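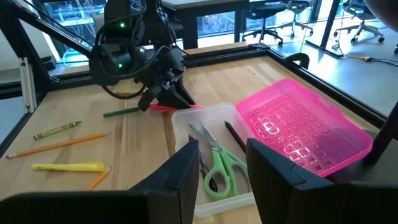

Wunham Shared Workroom
Table and Small Supplies Safety Check
Date of check: October 14, 2020
Checked by: Tane Dunstan
Last full check: August
Room area covered: 2,051 sq ft, main floor only. The Ferkier storage rooms upstairs are on their own sheet.

Marking: OK, FIX (by the date of the next check), NOW (before the table is used again), N/A.

SECTION A. SHARP ITEMS

A1. Scissors kept in an open box or holder when not in hand. OK
Comment: The pair with pale green handles goes in the clear box. Keep it that way. Two people asked if scissors can go back to the hook board. No, the hook board came off the wall in August and has not been put back up.

A2. Blades closed and not sticking up past the rim. OK

A3. Scissor screws tight, no wobble. FIX
Comment: One large pair from the McPhee drawer is loose. I tagged it. A quarter turn with a flat screwdriver should do it. If it works loose again, throw it out.

A4. Craft knives locked away and counted. OK
Comment: 6 signed in, 6 in the drawer.

A5. No loose blades, pins or staples on tabletops. FIX
Comment: Found staples in the seam on the window side of table 2. Run a magnet along the seams when you wipe down.

SECTION B. MARKERS AND PENS

B1. Caps on, caps fit. FIX
Comment: Threw out 15 dried-up markers from the supply shelf. Please stop putting dead ones back.

B2. Markers stored in a box or cup at the end of the session. OK with comment
Comment: Loose markers roll. They are fine on the table while you work, but they need to be off it when you leave. Last winter one ended up under a foot near the sink and we had to write up the fall.

B3. Solvent markers kept apart from water-based ones. OK
Comment: Solvent ones are in the metal cabinet. Anything without a readable label gets treated as solvent.

B4. Room aired when solvent markers are in use. OK

SECTION C. STORAGE BOXES

C1. No cracks or broken corners. OK
Comment: Ran a thumb along all rims. One Cetuvness bin on the bottom shelf had a split side and has been taken out.

C2. Lids seat properly and do not spring up. OK

C3. Boxes closed when moved from table to shelf. FIX
Comment: Saw an open box carried across the room with tools in it. If the box has a lid, put it on first. If it doesn't, take the sharp things out and carry them separately.

C4. Boxes set back from the table edge. OK

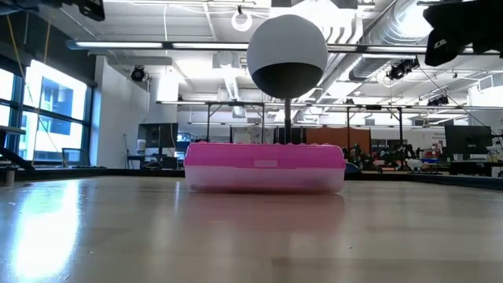
C5. Pink boxes: lid and base kept together. OK
Comment: The bases are see-through enough to tell if something is in there, but you can't read a label through them. Labels go on the short side, outside. I did not find any missing lids this time.

C6. Stacks no more than three high. OK

SECTION D. TABLETOPS

D1. Surface clean, no sticky spots. OK

D2. Varnish in good shape, no splinters. FIX
Comment: Rough patch on the underside of table 4, at the corner nearest the door. Sand it and seal it. The top is fine.

D3. Glare. OK with comment
Comment: The wood is shiny and picks up a lot of light from the windows. Don't cut on that side when the glare is strong. Move down the table or lower the blinds. I asked about a matte cutting mat and have not heard back.

D4. Table legs level, feet in place. OK
Comment: Table 1 rocked in August. New foot fitted, no movement now.

SECTION E. LIGHTS AND FLOOR

E1. All ceiling tubes working, no flicker. OK

E2. Light covers and fixtures secure as seen from the floor. OK
Comment: Did not go up the ladder.

E3. Walkways clear. NOW, cleared during check
Comment: Folded chairs were leaning in the path to the side exit. Moved them to the rack.

E4. Cords off the walking path. OK

E5. First aid kit stocked. FIX
Comment: Low on small bandages, 19 left. Finger cots are all gone. The burn gel is in date.

E6. Fire extinguisher tag current, pin in place. OK

ACTION LIST

Tighten or discard the loose scissors (A3)
Magnet sweep, all tables (A5)
New markers, box of mixed colors (B1)
Reminder about carrying boxes, post by the shelf (C3)
Sand and seal table 4 (D2)
Bandages and finger cots (E5)

I will do A3 and D2 myself. The rest goes on the supply order, and someone else can do the magnet sweep at closing.

Signed: T. Dunstan
Copy to: front desk binder, Wunham office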